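In praise of counting the boring failures

I have been reading papers on robot manipulation for long enough now to have grown rather fond of them, the way one grows fond of a relative who always tells the good half of the story. There is a success rate, usually a handsome one, and then a paragraph near the end about "occasional grasp failures". My quarrel is with that paragraph. I should like it to be four pages long.

At Larkidden we spent most of February on kitchen handling: lids, bowls, eggs, the sort of thing any of us does half asleep before breakfast. We ran 1171 attempts, and 187 of them failed in one way or another.

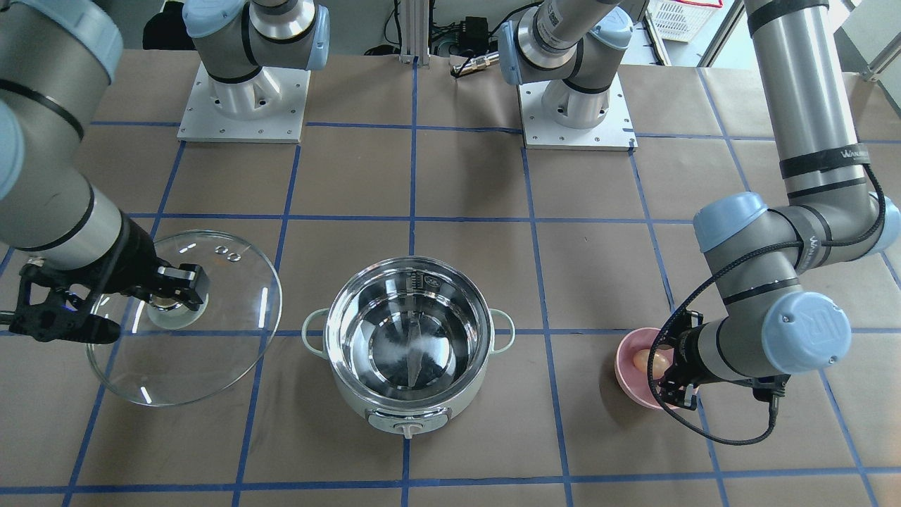

Now, you could divide the one figure by the other, print the result in bold and go home, and I confess that was very nearly what we did. But we sat down with a pot of tea and sorted every single failure by hand, and I came away thinking that the sorting was the research and the percentage was only the wrapping. We ended up with 11 kinds of failure. Some of them were dull beyond words (a lid set down a finger's width from where it ought to be, say) and those dull ones taught us the most, as they kept turning up whichever policy we tried.

The Fevance method, which we were testing, learns from demonstrations and then from its own corrected mistakes. I like it very much. I also think it would have looked much the same as the older Flamar baseline if all we had kept was a tick or a cross for each go.

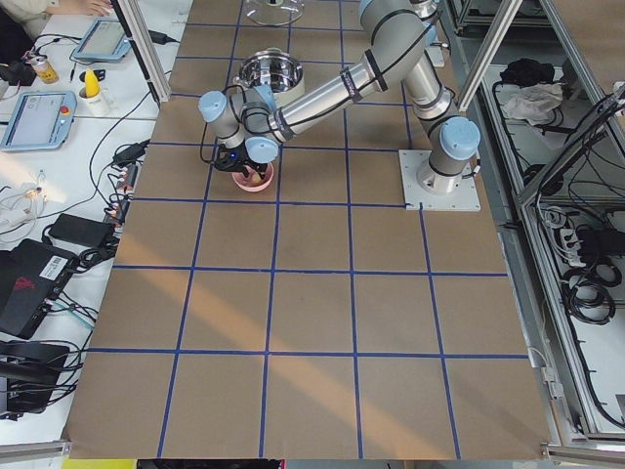
One arm at the pink bowl, with the steel bowl just behind.

Sorting takes time, of course, and people are quite right to grumble about it. Some 100 of our failures needed a second look, and two of us could disagree very happily over whether a grip had slipped or had never been a proper grip to begin with. I still say the arguing was worth it, and I'd gladly do it again next winter.
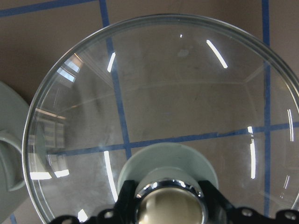 Sproģis wrote back after reading a draft to say that categories made by one lab are of little use to another, and that a shared list should come first, even a poor one. I grumbled for a day and then began writing out ours to send over.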